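Haltham folding work table, white top: review after eight months

Posted January 26, 2021

I bought this table in May to replace a desk that was too small for anything except a laptop. I wanted a plain white surface, legs that fold, and enough room to lay out a sewing pattern without hanging half of it over the side. The Haltham was $360 from Drarbridge, with free delivery to the curb. Getting it from the curb to the back room was my problem, and it took two people.

Assembly is easy. The legs are already attached and lock with a push button. The feet screw in by hand. One of mine was cross-threaded and Drarbridge sent a new one in a week without asking for a photo.

The top is the reason to buy it. It has a flat, matte finish, so a lamp doesn't bounce back into your eyes the way it did on my old glossy desk. Small dark things are easy to find on it. Pins are harder, and I now use the ones with colored heads.
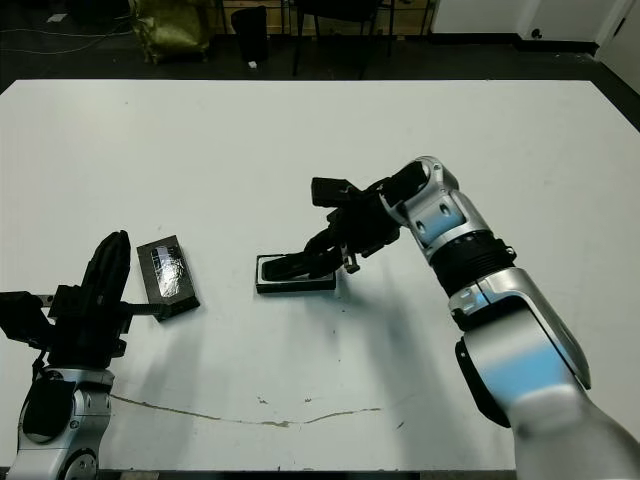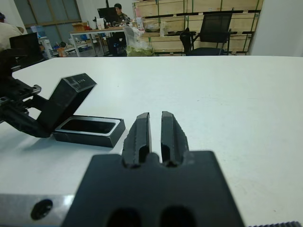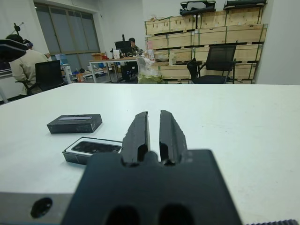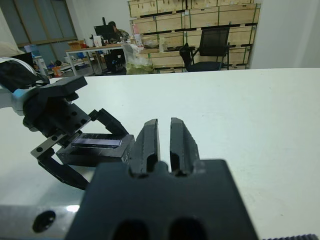
Cleaning is mostly a damp cloth. Pencil comes off with an eraser. Coffee came off after an hour but left a faint ring when I forgot it overnight, and I've stopped trying to get that out. Ballpoint is bad. Don't use a scouring pad, as it leaves a shiny patch that shows from across the room. I have one near the left corner from the first week.

Stability is good with the legs fully locked. My sewing machine at full speed makes it hum but not walk. If you lean on a short end with your full weight, it gives a little. I wouldn't stand on it.

Folding it is the weak point. The maker says one person can do it. I can, but the buttons are stiff and the top has to be on its side first, so in practice it stays up. If you need to put a table away every evening, get a lighter one.

Before buying I also looked at the De Haan bench at $782 and the Gekura at $796. The De Haan has a thicker top and a crank for height. The Gekura has drawers, which I didn't want. Both are better built than the Haltham, but neither folds, and I couldn't see paying more than double for a place to cut fabric.

Four stars. I took one off for the stiff buttons and the coffee ring. The warranty is 2 years and covers the legs and hardware but not marks on the top.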